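Updated January 17, 2018. Still adding to this as I go, so the order is a bit all over the place.

Most of these are for small houses with too much wood in them. Ours is a terrace in Rastby, narrow hall, big old furniture that came from bigger rooms. If you've got a modern flat with built-in everything, skip down to the kitchen bits.

## Dusting, the short version

Top down. Always. I know everyone says it but I still catch myself doing the coffee table first and then the picture rail.

- Slightly damp cloth, wrung out hard. Dry cloth just moves it about.
- Old cotton t-shirts beat anything from the shop. Cut off the seams, they scratch.
- Sock over a ruler for under the radiator. Elastic band at the top end or you'll lose the sock.
- Lampshades – sticky lint roller. Two minutes.
- Books: take them out in handfuls, clap them shut outside, wipe the shelf, put back. Don't use polish on the shelf, it gets on the covers.
- Skirting boards with a tumble dryer sheet, if you have one going spare. A used one is fine.

Ornaments are the slow bit. Plain ones are easy. Anything with grooves or flat facets needs a soft brush – a baby toothbrush or a makeup brush you've gone off. Pay attention to the waist on snowman shapes and the like, where one ball meets the next, dust sits in that join for months and goes grey. Hold round the middle, not by the head, heads are always the part that has been glued before. 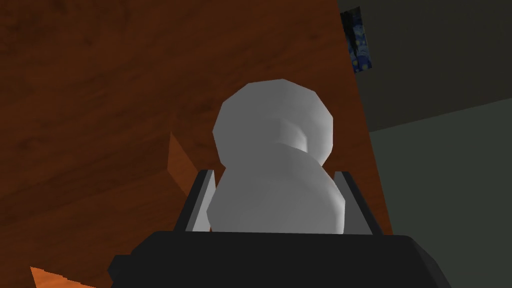

## Christmas bits that never got put away

It's the middle of January so this is for me as much as you.

- Wrap anything breakable in the tissue that came round other people's presents.
- Egg boxes for small baubles.
- Lights: wind round a piece of stiff card with a notch cut each end. Plug in and test BEFORE you wind. I did not do this last year.
- Candle wax on a holder – freezer for an hour, flicks off with a thumbnail.
- Label the box on the end, not the lid. You stack them, you can't see the lid.
- Put the scissors and tape in last so they're on top in December.

Real wreath gone brown? Snip off the greenery and keep the wire frame. Hang it on a nail in the shed.

## Scratches, rings, and sticky wood

White ring from a mug. Try the iron trick, carefully: thin cotton cloth over the ring, iron on low with NO steam, few seconds, lift, look, repeat. Don't walk off and answer the door. If it's a black ring the water has gone right in and you're into sanding, sorry.

Light scratches on reddish wood – rub with a walnut, then buff. Sounds daft. Does work on small ones. Deeper ones want a wax stick. I use the Prikel ones, got a pack of 5 from the hardware shop in Grillstead and have used three of them in four years. Go one shade darker than you think. Too light always shows.

Sticky feel on old tops is usually years of spray polish. Warm water, tiny drop of washing up liquid, cloth nearly dry, do a small patch and dry it straight away. Then leave it alone. It doesn't need more polish. Test at the back first, obviously.

Drawers that jam: rub a candle stub along the runners. Plain white candle, not a scented one (whole chest of drawers smelled of fig till July).

Sun does funny things to orange-y wood. You only notice when you move a lamp and theres a dark circle under it. Shift things along every few months and it evens out, more or less.

## Gaps between furniture

The bit everybody forgets, me included. Two big wooden pieces either side of a way through, and all the fluff in the house blows in there and stops.

1. Measure the gap before you buy a tool for it. I bought a lovely flat mop that didn't fit.
2. Wire coat hanger pulled out long, old tights over it. Free, and it bends.
3. Work from the far end towards you, otherwise you push the lot through into the next room.
4. Wipe the panel sides as well as the floor. Get a torch down low and look along the grain, smears show up at once.
5. Felt pads on the feet so you can pull things out next time without marking the floor.

If it's a gap you walk through, check the corners at hip height. That's where the finish goes first, from bags and coats. Touch of wax there twice a year.

Dont be tempted to fill a narrow way through with a bin or a basket. It looks tidy for a week.

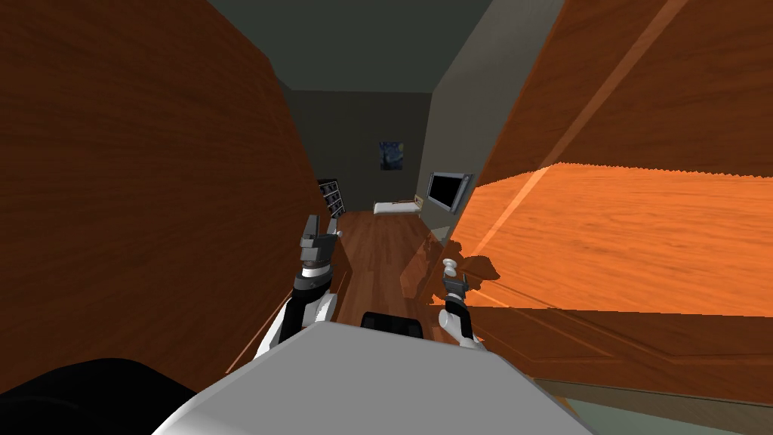 *Narrow way through with wood on both sides – do the edges as well as the flat bits.*

## Kitchen, quickly

Burnt pan: cover the bottom with water, spoonful of bicarb, simmer 10 minutes, leave till cold. Scrape with a wooden spoon. If it's still black do it again, don't reach for the wire wool.

Kettle scale – half white vinegar, half water, boil, leave an hour, rinse three times. Then boil once more and chuck it, or your tea tastes like chips.

Chopping boards: coarse salt and half a lemon, scrub, rinse, stand on edge to dry. Never flat, never on the radiator, they warp. Oil when they look pale. A dishwasher will split a wooden board sooner or later, had a good one go in 3 washes.

Fridge smell. Find what it is first. Then a saucer of bicarb at the back.

Freezer bags stand up better if you fold the top over a jug before filling. Write on them while they are flat and empty. You will not remember which is the leek one.

Onions and potatoes in separate places. Potatoes in the dark.

Oven shelves: in the bath, on an old towel, hot water and a dishwasher tablet, overnight. Towel matters, it saves the enamel. Put a note on the bathroom door.

## Odds and ends

- Squeaky hinge, rub a pencil on the pin. Less mess than oil.
- Keep one screwdriver in the kitchen drawer. Just one. The rest live in the toolbox where you can't find them.
- Rawlplug gone loose in the wall? Matchsticks with the heads cut off, bit of wood glue, let it set overnight.
- Paint tins: write the room and the date on the tin and put a dab on the lid. Our hall is Dow 663 and I only know that from the lid.
- Jumper bobbles, disposable razor, very light hand, jumper flat on a table.
- Stuck jar – rubber glove.
- Blunt scissors: cut through folded foil a dozen times. Fine for paper, won't rescue your good fabric ones.
- Bin bags, drop the next roll in the bottom of the bin under the one in use.

Still to add: limescale on the shower screen, moths, and what to do about that cupboard door that swings open by itself. I've tried a magnet catch and it was too strong, pulled the knob off.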